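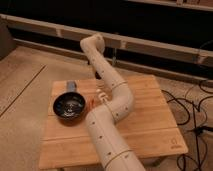 Tuesday, arm bench, afternoon session

Carried on with the saucepan task. Demonstrations by remote control from the start today. The hand-guided ones from last week are kept but I am not mixing them in until we know whether they hurt.

Setup as before: low table, saucepan on the left half, arm coming in from the near side. Episode is reach over, come down to the pan, move it to the right, let go, back off to the start pose. Operator sits at the Vollari controller and watches the table directly, no screen.

Recorded 40 episodes. Threw out 5. Three of those were me pausing too long above the pan while I worked out which way the wrist was going to turn. The other two had dropped packets on the controller link, and the arm caught up with a jerk when the link came back. They'd have been easy to miss in playback, so please look at the timestamps and don't trust the video alone.

Total in the Osell folder is now 848 episodes, all tasks, good ones only. The count in the spreadsheet is out of date, ignore it until I fix the column.

Notes on the controller:

Scaling is still too high near the table. A small hand movement gives a big swing at the tip when the arm is stretched out. Turned it down one notch halfway through and it was much easier to place the tip, but the reach from the start pose gets slow and dull. Would like it to change with height. Asked Liao's support desk if their driver can do this without us rewriting the input layer. No answer yet.

The elbow likes to swing out to the right on the way over. When guiding by hand you can just hold it in, but by remote you only command the tip and the solver picks the rest. It picked the same side every time today, which is good for the data, but I don't know that it will keep doing so. Wrote the joint limits into the config so it can't flip over to the left where the pan is.

Clutch pedal works. Use it. Several of the hand-guided episodes have a lump in the middle where somebody ran out of arm and shuffled their feet.

Comparison so far, for what it's worth: guiding by hand gives smoother paths down to the pan, and a new person gets the idea in minutes. But the force readings are useless with somebody's hand on the arm. Remote takes longer to learn and the first few tries look awful. The readings are clean, though, and those are the part we wanted.

Trained a short run over lunch on the older remote set only, stopped at step 2692 when the disk filled. Cleared the Stivmont scratch space and restarted it. Loss looked fine up to then. Haven't run it on the arm.

To do:
Move the pan start position around more. Nearly all of today's are within a hand's width of each other.
Some episodes with the handle turned toward the operator.
Tidy the cables on the right of the table before anyone trips on them.
Fix the spreadsheet.
Chase the driver question.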